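Gollgate Tearoom to Reopen in October With the Same Tables and Better Tea

CALLHOLM, 27 August 2022

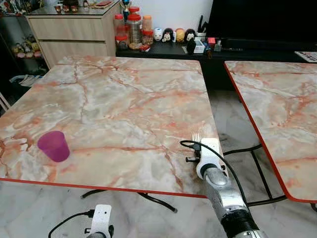 Travon, the small catering company best known in Callholm for its refusal to put chips in a bucket, has taken on the lease of the Gollgate Tearoom and will reopen it to the public in October. The tearoom closed two winters ago, to the regret of its regulars and the quiet relief of anyone who had tried the coffee. Travon has promised a new kitchen, a shorter menu and a roof that keeps its opinions to itself. It has also promised to leave the tables alone, after a public consultation in which the tables attracted more correspondence than the food, the prices and the parking put together. Regulars will know the sort: square, shiny, marble in spirit if perhaps not in geology, with veins the colour of tinned salmon wandering across the cream and a thin reddish trim along the edge. A purple plastic cup set down on one will still find itself reflected in pink, a small free entertainment on a wet afternoon in Callholm.

The consultation ran for five weeks and drew 869 responses, a figure that compares well with the last council election. Of these, 277 mentioned the tables by name, or at least by colour. A smaller group asked for the return of the cheese scone. One respondent asked for the return of the old bus shelter, which was never part of the tearoom and is not within Travon's power to restore.

"We came in with drawings full of reclaimed oak," said a spokesperson for Travon. "We had a mood board. We took it to the public meeting and it came home with us quite early. People in Callholm have eaten their birthday teas off those tables, and they would like to go on doing so."

The reclaimed oak has been returned to the supplier, presumably to be reclaimed again.

What will be different

The kitchen has been stripped out and fitted again from the floor up. The old one had been extended on several occasions by people who had evidently never met, and it was possible to stand at the sink and be in three different decades. The new kitchen has one decade and two ovens.

The menu has been cut to a single side of card. Soup will change daily and will be named after what is in it. There will be toasties, a proper ploughman's, and a hot dish that lasts until it runs out. Cakes will be baked on the premises each morning. The laminated picture menu, on which every item had faded to the same shade of blue, has been offered to the Callholm local history room and is awaiting a reply.

Tea comes from Ren, the blender based across the river, which has put together a house leaf for the occasion. Ren describes it as brisk. Early tasters have described it as strong enough to have a conversation with. It will be served in pots that pour into the cup instead of down the outside, following a trial of a great many pots and the loss of one tablecloth.

Coffee will also be available, and will be made from coffee.

What will stay the same

The serving hatch stays, as does its habit of making everyone stoop. The coat hooks remain at their present height, which suits either the very tall or the coats of a previous generation. The bell above the door has been cleaned and turned out to be brass.

Children's drinks will go on being served in coloured plastic cups. Travon did look into glass tumblers, and then looked at some children.

The window seats have been reupholstered in a green as close to the original as could be agreed upon. Travon is aware that some people remember the original as blue. The company has a strip of the old cloth in a drawer and is willing to show it to anyone who wishes to take the matter further.

Prices and opening hours

A pot of tea for one will cost £2 and a cheese scone with butter the same. Travon says it has done the sums more than once and that the scone is not making anybody rich. A soup and sandwich lunch will be £5 until the end of the first month, after which the price will be reviewed, a word the company admits has only ever meant one thing.

The tearoom will open at nine in the morning and close at half past four, with last orders for hot food at three. It will be open through the winter. Dogs are welcome at the tables nearest the door and are asked to keep their views on the cake to themselves.

There is step-free access from the Gollgate side, and the lavatories have been rebuilt with a wide door and a baby-changing shelf. The hand dryer is new. Those who remember the old one will be glad to hear that it has gone, and that for some time after it was switched off people claimed they could still hear it.

Jobs

Travon is taking on kitchen and front-of-house staff ahead of the opening, with full-time and part-time hours available. Experience is helpful. A willingness to discuss the weather at length is close to essential. Application forms can be picked up from the Travon office in Callholm or requested by post.

Opening day

Doors open at nine. There will be no ribbon, no brass band and no speech, the company having attended several such occasions and noted that the tea always went cold. The first pot of the day will be on the house, and will go to whoever is at the front of the queue.

"We did think about making more of a fuss," said the spokesperson. "Then we asked the regulars what they wanted on the day, and they said a seat."

Notes to editors

Travon is an independent catering company based in Callholm. It runs lunch counters and event catering across the district.

Ren is a tea blender and supplies cafes and shops on both sides of the river.

The Gollgate Tearoom takes its name from the street it stands on. Local people pronounce it "Gullet", and Travon would be grateful if broadcasters did not.

Press visits can be arranged before the opening through the Travon office. Scones will be provided, within reason.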